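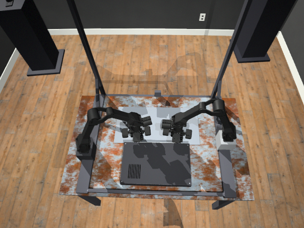
Forums > Dual-arm cells > Standards and practice
Search this board Go

mawan_cell
What minimum gripper gap do you log as a violation in sim? Our Skollico rule says 149 mm, home pose included.

Ploltar
We only check it during motion. Of 3,000 episodes, 1,602 would fail yours at home pose alone.

kmagbanua
Then change the home pose. A start state that breaks the rule hides real faults later in the log.

Ploltar
Disagree. Handover work needs the arms close – a fixed number is the wrong test.

mawan_cell
Wrist view, same cell: 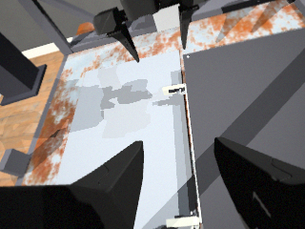
Fingers of both grippers in view, seam with hinge-like fittings between the panels.

kmagbanua
I'd set a separate limit per phase and write it in the header.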